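Skenport Makers, Sunday get-together -- minutes

I took notes again, so forgive the gaps (I was eating for half of item 2). We started at 3 and ran over, as ever.

1. Last time's minutes. Fine, apart from the Wetwood order, which I wrote down as 229 and should have been 503. Fixed!

2. The display platform. Loads of talk on this one. Most of us like the round recess -- pieces stand up nicely in it, and the dark ring sets off pale colors so well. The two rectangular slots got a cooler reception. Bosa want them covered for the May fair, I'd leave them alone, and we didn't settle it. The gray top looks a bit worn too, so we may give it a fresh coat.
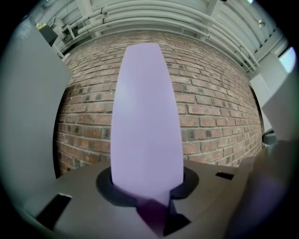
Item 2: the lavender piece standing in the round recess.

3. Colors. I said I'd happily have a whole row in that pale purple, and got some groans. We agreed to try it in the Brzozowska room first, next to the brick wall, and see how it looks from the door.

4. Money. We have 600 left for the fair. Table rent comes out of that, paint too if we go for it.

Next meeting same time, same place. Please bring mugs -- we ran out again.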